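Open house at Bullemel draws a crowd for book-handling robot

Grirnville turned out in force for the Bullemel lab's April open house, and the longest line of the afternoon was for a two-armed robot working with library books. By 2 p.m. 70 people had signed in, a lot of them kids who went straight back to the end of the line for a second look!
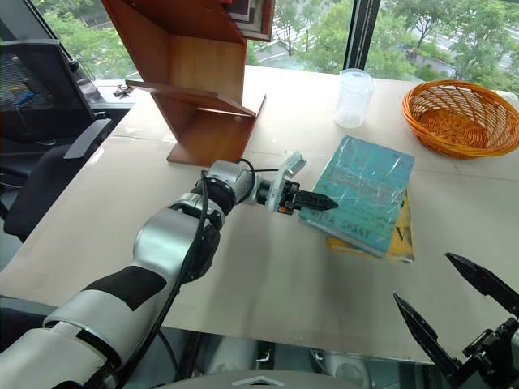
The project is called Flukano, and its goal is easy to explain to a ten-year-old: pick up a book from a table and put it on a shelf. Doing it well is another matter. Books slide, covers flop open, and the clear plastic that libraries love throws glare right back at the cameras.

"Two books lying one on top of the other is my favorite problem in the whole building," said Takeshi Noguchi, who ran the demonstration and answered questions for most of the afternoon. "You have to decide where to grab before you touch anything."

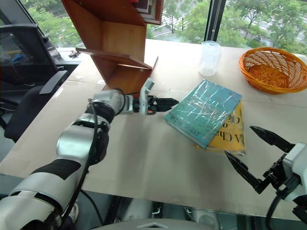 Nithin Annamalai

Noguchi's team has 350 books to practice with, many of them retired from the town library, and they hope to reach 1000 practice runs by summer. Visitors could follow along from behind a rope and ask whatever they liked. (Best question, from a girl in the front row: does it ever read them?)
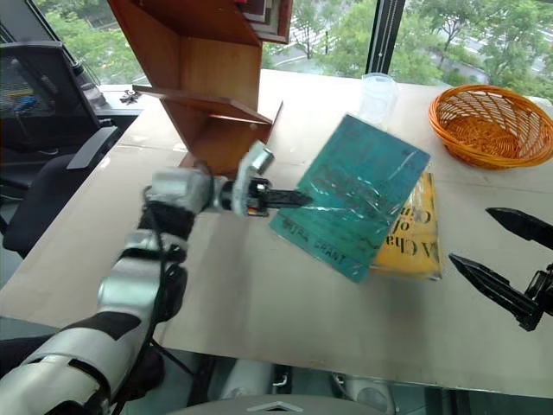
The lab will also take groups of up to 16 on weekday mornings through the end of the school year. Teachers can sign up at the Bullemel front desk, and the tour is free.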